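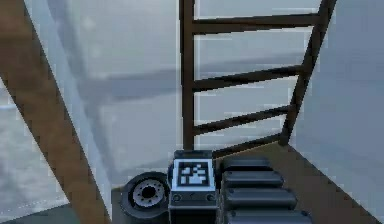 Mojtaba Asadi

September
0 comments | 3 shares

Progress report to Bisgaard, milestone two: Ultthorpe (open-world racing game, PC build)

The streaming rewrite is complete. Map tiles now load in the background while the player drives, and the harbor district no longer stalls on entry. Memory use on the minimum-spec machine fell by 19 percent against the milestone one build.

Of the 70 side missions in the design document, 22 are playable from start to finish. The rest exist as scripts with placeholder dialogue. Voice recording is booked with Zurnik, and Fouzia Shaikh has signed off on the casting list.

Traffic behavior is behind schedule. Cars still bunch up at the Anlow bridge when the player is wanted by police – the pathfinding budget runs out at around 200 active vehicles. A lower cap is being tested.

Spending is within the agreed limit. We request release of the third payment on delivery of the next build, which will include the full day and night cycle and controller remapping. Save files from the current build will not carry over.

Contact | Copyright Ultthorpe project team | Back to top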